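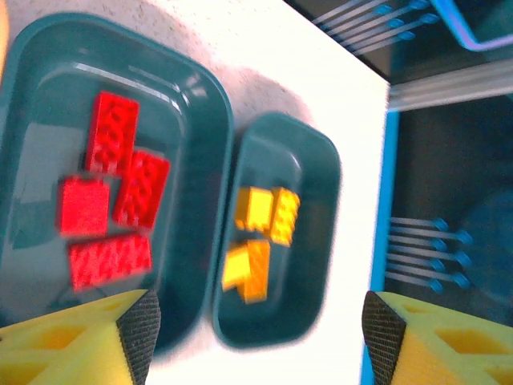
Red building bricks in a teal plastic tray.

Walk to work, earn a voucher
By our health and technology writer
5 March 2018

The pitch from Plavetti takes less than a minute. You walk, your phone counts, and at the end of the week the app turns your steps into credits. The credits buy a coffee or a cinema ticket, or they can be handed to a charity. Your employer pays the bill and gets, in return, a healthier workforce and a chart to put in the annual report.

I have sat through a good many of these pitches and have yet to be shown the part where the health comes in.

Plavetti's own trial, which finished in January, signed up 689 office workers in the town of Ekarwood. Each was given 1,000 credits to start with, and more for every day they passed the target. The company says step counts went up. I asked by how much, compared with what, and for how long. The answer to the first question was a graph with no numbers on the upright side. There was no answer to the second. As for the third, 68 people were still opening the app in the final week.

A spokesman called this "a strong core of engaged users". It is one in ten.

The trouble starts with who joins. People who already walk a lot are glad to be paid for it, so they sign up early and stay. Those who sit all day, and who might gain something from a stroll at lunch, look at the target and put the phone back in their pocket. A scheme can hand out a great many coffees in this way without moving a single person off a chair.

Then there is the counting itself. I wore Plavetti's wristband for a fortnight. It gave me credit for a bumpy bus ride and for beating eggs, and none for pushing a loaded trolley round the supermarket with both hands on the bar. When I put this to the firm I was told that the errors "even out". Perhaps they do. I would like to see the sums.

Flonusico, a rival, goes about it differently. It sells no band and has no target. Members log a walk, a swim or an hour's digging in their own words, and a credit is issued if another member vouches for it. The founders talk a lot about trust and rather less about cheating. With 2,000 members and small prizes, that may be fair enough. I doubt it would survive a prize worth having.

What neither company likes to discuss is the data. Plavetti's terms run to several screens, and well down them is a line allowing "activity records" to be shared with "selected partners in the field of cover and benefits". I read that as insurers. The company says no such deal exists at present, and I noticed the last two words.

Nyamweya, the council-backed leisure trust that runs Ekarwood's pool, was asked to accept the credits at its front desk and said no. Its reasons were dull ones: the tills could not read the codes, and the firm wanted sixty days to pay. Meanwhile the pool has cut the price of its early swim, and you can get in without a phone.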